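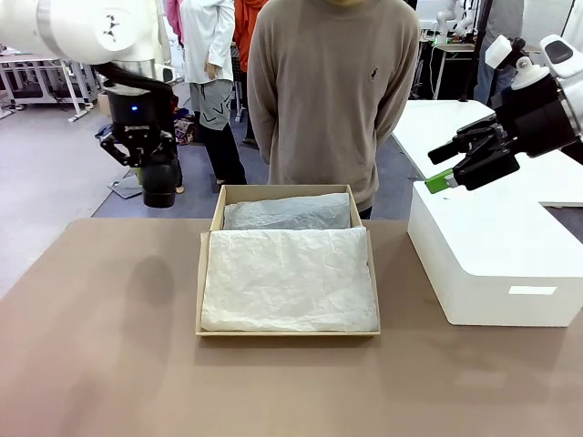
*Two paper-wrapped bundles in a cardboard tray.*

I bought a pair of loafers from Maddocks in November and I want to complain about how rarely I do that sort of thing anymore. Go into a shop, I mean. Sit on the little vinyl bench, have my foot measured by someone who knows what they're looking at, be told kindly that I've been wearing the wrong size for most of my adult life.

My theory is that we gave up the shoe shop far too cheaply. We swapped it for free returns, and free returns are a swindle. I don't mean a legal one, settle down. I mean that a job somebody used to be paid for has been handed to me, and I do it in my own kitchen with a tape gun.

You know how it goes. You order the 8 and the 8½ from Guvia because the size chart reads like a tax form. Neither fits. Now you've got 2 pairs to send back, a label to print (on what? who still owns a printer?), and a trip to a parcel counter that closes at 4 in the afternoon, when anyone with a job is at it.

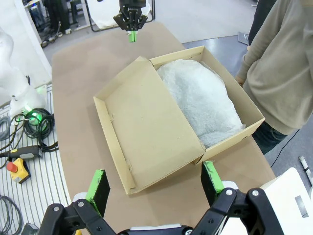

*Brown paper on the table, green pads on the grippers.*

My worst one was the Gruketti boots. I paid for them, sent them back in the same carton they came in, and then spent weeks being told by a chat window that my return had been "initiated". Initiated! Like it had joined a lodge. I've still got the case number, 1382, stuck on the fridge, and I reckon I'll be buried with it.

The counter-argument, which my sister makes every time I get going, is that plenty of people never had a decent shop to lose. She grew up in the same town as me, so fair cop. Postcode 3115 wasn't exactly Milan. If your feet are wide or narrow or two different sizes, the one shop in the main street was never much chop, and you wore whatever they had out the back and got blisters. Online shopping has been a proper gift for those feet and I'm not going to sneer at it.

But why did it have to be one or the other? I'd happily pay a fitting fee. Call it ten bucks, knock it off the price if I buy. Prodell, up the road from me, used to do something close to it with ski boots and there was a queue out the door every winter - then the lease went up and now it's a place that sells bubble tea. Nice bubble tea, mind you.

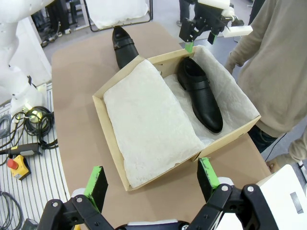 What I miss most is the walking about. That silly lap of the carpet with your trousers hitched up, pretending you can tell anything from six steps, while the assistant presses a thumb on your big toe and asks if there's room in there. I never knew the right answer. I always said yes. And still I came home with better shoes than any website has ever sold me, and I wore them till the soles went, and then (remember this?) I took them to be resoled.

The new loafers cost me a bit over 100 dollars more than I'd planned to spend. They pinch slightly on the left. The woman at Maddocks said to give it a fortnight and come back if it hadn't eased, and she'd put them on the stretcher while I waited. I'm going in tomorrow at lunch.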